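Preparing Household Containers for Drop-Off at the Sinby Reuse Center

The Sinby Reuse Center accepts clean household containers from residents throughout the year. Jars, tubs, lidded cups and storage boxes in usable condition are passed on to local schools and pantries. In March the center received 2,085 containers, of which 163 had to be turned away at the counter. Most of these had food left inside or were missing a lid. Please follow the steps below before your visit.

What You Will Need

Dish soap
Baking soda
White vinegar
A bottle brush or an old toothbrush
Clean towels
A sturdy box or bin for transport

Step 1: Check each item

Look over the container in good light. Items with cracks, sharp edges or melted spots cannot be accepted and should go out with your regular trash or recycling, as local rules allow. Light scratches and faded color are acceptable. Containers that have held paint, motor oil, pesticides or pool chemicals are never accepted, even when they have been washed.

Step 2: Wash the body and the lid separately

Take the lid off and remove any rubber seal. Wash all parts in warm, soapy water. Ribbed lids collect dirt between the ridges and should be scrubbed with a toothbrush, working along each groove. Rinse until the water runs clear.

Step 3: Remove odors

Containers that held coffee, onions or spices often keep a smell after washing. Mix 3 tablespoons of baking soda with enough warm water to fill the container, and let it stand overnight. If the smell remains, repeat with equal parts white vinegar and water. Do not use bleach.

Step 4: Remove labels

Soak paper labels for an hour and peel them off. Glue that stays behind can be rubbed away with a little cooking oil, after which the item must be washed again. Printed or molded markings may be left in place.

Step 5: Dry and close

Stand all parts upside down on a towel until fully dry. Moisture left under a lid leads to mildew in storage -- allow a full day for narrow shapes. Put the seal back, then fit the lid.

Step 6: Pack for transport

Use an open bin or box with a flat bottom. Place plastic items together and wrap glass in newspaper. Filled boxes must be light enough for one person to lift. Bags are not accepted at the counter.
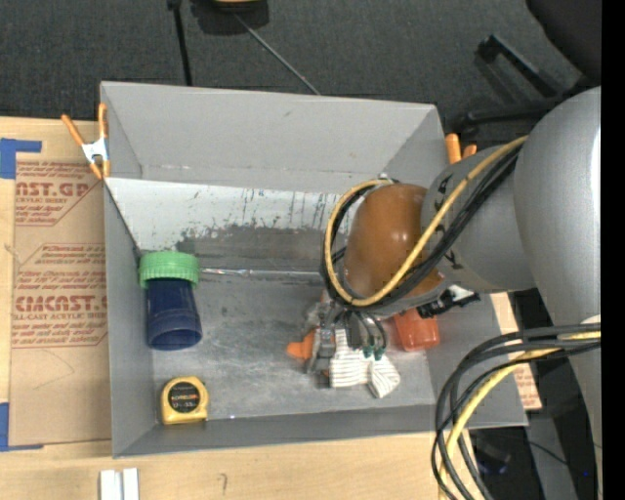
Plastic container with a green ribbed lid in an open gray bin.

Residents may bring up to 5 boxes per visit. Larger amounts, such as those from an office kitchen or an estate, should be arranged ahead of time by calling the front desk. Please have the approximate number of boxes ready when you call.

Where to Go

The drop-off counter is on the Pemitz Street side of the building and is open until 4:30 p.m. Parking is available in the lot behind the counter. The Elteck Avenue entrance is for deliveries only, and boxes may not be left there at any hour.

Staff will check your items while you wait. Anything that cannot be accepted will be returned to you at that time. A receipt is available on request, but the center does not assign a value to donated goods.

Related pages: Sorting Glass by Color; Donating Small Appliances; Borrowing Event Dishware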